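**From:** Jhonatan Rivadeneyra
**To:** marulanda-makers list
**Date:** February 1, 2025
**Subject:** Re: Trays and boxes for the small parts shelf

Hi all,

Yes to everything in the message below, and thank you for getting the ball rolling! I've been itching to talk about boxes since December. Replies in between the quoted bits.

> I've had another go at the small parts shelf at Marulanda and it's a mess again. The trouble is that people have brought in whatever they had at home, so we have jam jars next to shoe boxes next to those biscuit tins with the lids that jam. I'd like us to settle on one kind of box and stick to it. Any colour preferences?

White, please! I know it shows the grime, but I think that's a point in its favour. I did my whole bench at home in white over the holidays and I can find a dropped washer in a second, where in the old dark grey bins I'd be poking around with a torch. Clear ones look tempting in the shop, but they scratch up and go cloudy, and then you get neither one thing nor the other.

> Also: lids or no lids? I keep going back and forth.

No lids, at least not on the shelf. We tried lids on the Flutum drawers, remember, and within a fortnight they'd all migrated to the top of the cupboard and were being used as paint palettes. If something really has to be kept dust-free (the bearings, the good brushes) it can go in a zip bag inside the box. An open top also means you can see straight away that we're out of M3 nuts, and then maybe, just maybe, somebody will write it on the list.

> Someone suggested putting the odd-shaped frames on the same shelf as the boxes. I can't see how they'd fit.

That was me! I'll own it. The hexagon frames from the Wovilum display have been leaning against the wall behind the door ever since we took it down, and every time the door opens they get a knock. They're lovely things and I'd hate to see the corners go. My idea was to stand them beside the boxes at the right-hand end, where the shelf is 269 mm deep and the boxes only need 200. I've measured it twice now. The leftover strip is no good for anything else, and a frame will happily overhang a little.

> Labels on the front, or on the rim?

Front. I've changed my mind on this one. I was all for the rim because you read it from above, but the labels peel when you grab the box, and you always grab the box by the rim. A strip of masking tape on the front, thick marker, done. If we like how it's working after a few months we can get the label maker out and do it properly.

> What size, and how many?

The 200 mm square ones, and I reckon 13 gets us going. That covers the fixings, the electrical bits, the glue and clips, with a couple left over for the "no idea what this is but it looks important" category, which is going to exist whether we plan for it or not. Prevovus in the arcade had them stacked by the door last time I went past, and I'm glad to pick them up if someone can help me carry.

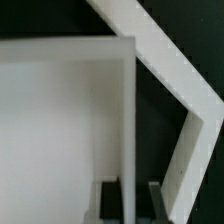

Boxes with a plain inside are the ones I'd hold out for. Ribs and little moulded dividers catch screws in every groove and you end up digging them out with a fingernail. The white one here has a smooth, even wall with softly rounded edges and no printing on the inside, so a quick wipe should do it, and I love how it looks with the angled white piece next to it. Same matte white on both! If the end of our shelf came out half that tidy I'd be thrilled.

One more thing on the frames: could whoever has the felt pads bring them along? I'd like to stick a few underneath before anything goes up, so they don't slide about on the shelf. The hooks can stay where they are for now.

I'm around most evenings and very keen to get stuck in, so if anybody else wants to sort fixings with the radio on, let me know and I'll bring the good biscuits. The tin with the jammed lid is coming home with me.

Cheers,
Jhonatan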